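Fruit plates return to Estport family room

The Estport family room will serve a plate of fresh fruit at each morning session from June, following a grant of $800 from the Nägeli fund.

Coordinator Felicidad Dalisay said the plates would be set out on the low table at 11 am, within easy reach of younger children. Mandarins and tomatoes will feature regularly, with other small fruits added as prices allow.

"Children will try a new flavour when they can choose it themselves," Ms Dalisay said.

The grant also covers paper plates and a washable tablecloth. Storage boxes and shelving remain in place along the wall – families are asked to return toys there before sitting down to eat.

Parents should advise staff of any allergies when they sign in.

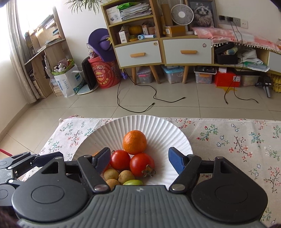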